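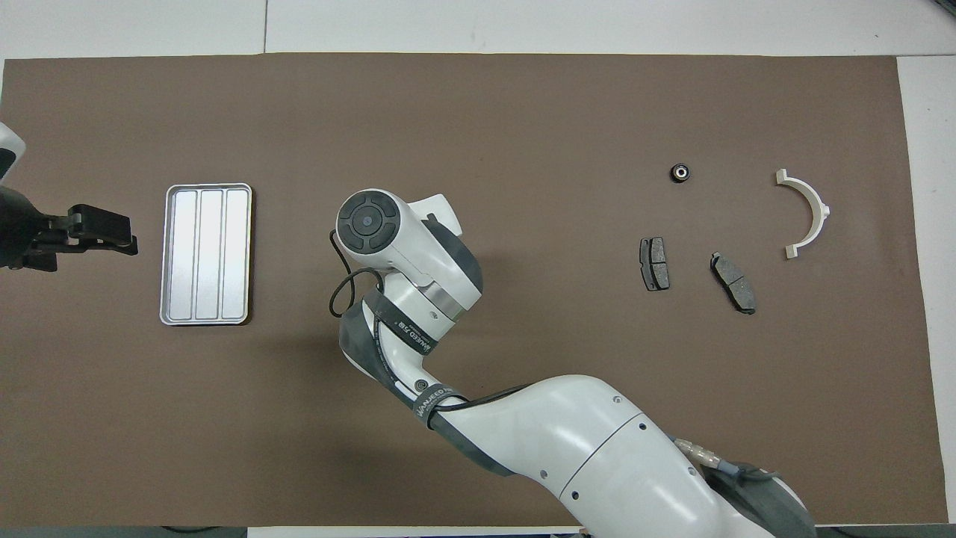
Que las pastillas de freno acaben siempre en el mismo cajón que los rodamientos es lo que más tiempo hace perder en un taller pequeño, según respondió una clienta de Kimaro cuando se le preguntó por el orden de su banco. No era la única. De esa queja, repetida en casi todas las visitas, sale la nueva línea de banco de Irnholm, que se presenta este martes.

NOTA DE PRENSA
Para difusión inmediata

Irnholm lanza Jastetti, bandejas y tapetes para ordenar piezas pequeñas en el banco de trabajo

Skorivholm, abril. — Bandeja metálica, tres compartimentos largos, esquinas redondeadas, borde levantado. Y debajo, un tapete marrón grande que cubre buena parte de la mesa. Eso es Jastetti en su versión básica. Sin tapa, sin ruedas, sin cajones.

La idea: tener a la vista las piezas de una reparación antes de guardarlas o montarlas. Pastillas de freno en un compartimento, rodamientos y casquillos en otro, el tercero para lo que vaya saliendo. Cada taller decide. Irnholm no incluye etiquetas en el juego básico, se piden aparte.

El borde evita que las piezas redondas rueden al suelo. El tapete se enrolla para guardarlo y se limpia con un paño y jabón neutro; no usar disolvente. La bandeja se puede lavar con desengrasante de taller.

La línea se ha probado durante 7 semanas en 2 talleres de frenos y suspensión que compran a través de Kimaro, distribuidor de la marca en la zona. En ese tiempo pasaron por las bandejas más de 2.000 piezas entre pastillas, casquillos y rodamientos. Los talleres pidieron dos cambios y los dos están hechos — un borde algo mas alto y un tapete más ancho, para poder dejar piezas fuera de la bandeja mientras se revisan.

También pidieron un color que no fuera negro. Las piezas oscuras se pierden sobre un fondo oscuro, sobre todo a última hora de la tarde. De ahí el marrón.

Disponibilidad. Primera tirada de 457 juegos, a la venta en Kimaro desde el mismo martes, en mostrador y por encargo. Bandeja y tapete tambien por separado. Los talleres con cuenta abierta pueden reservar por teléfono hasta las 18:00. Reposición prevista para finales de mayo, sin día cerrado todavía.

Presentación en la nave de Irnholm en Skorivholm, martes, 10:30. Entrada por el muelle de carga, la puerta principal sigue en obras. Habrá bancos montados con piezas de freno para quien quiera probar el juego. Café desde las 10:00. Prensa y talleres: se ruega confirmar asistencia el día antes.

Sobre Irnholm
Irnholm fabrica accesorios de banco y almacenaje para talleres de automoción. Sede y almacén en Skorivholm. Jastetti es su primera linea pensada para piezas pequeñas.

Contacto de prensa
Departamento de comunicación de Irnholm, Skorivholm. Tarifas y muestras, a través de Kimaro.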